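Wanted: a few people to help me teach a robot arm to clear a table

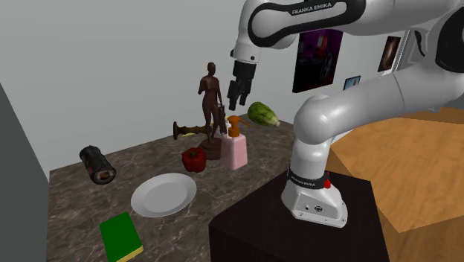

Gekby asked under my last post whether you need to know how to code, and no, you really don't! If you can tell me the arm should go for the pepper before the soap dispenser, and argue about it a bit, you're in.

I'm doing this at the Hollimus shared workshop, evenings mostly, and the simulated version has eaten my whole winter (I started in December). The arm in the sim is a Franka with a two-finger gripper, and the plate and the book are my next headaches.

I'm looking for 5 people. You'd sit with me, try out pick-and-place runs in the sim, and mark the bad grabs. I want 400 runs in all, and each person gets $20 a session plus snacks. Later on we'll build a cheap arm of our own out of whatever's in the parts bins, project name Carkura, and you're welcome to stay on for that part too.

Leave a note on the Hollimus board by 14th March with the evenings you can make. Beginners very welcome!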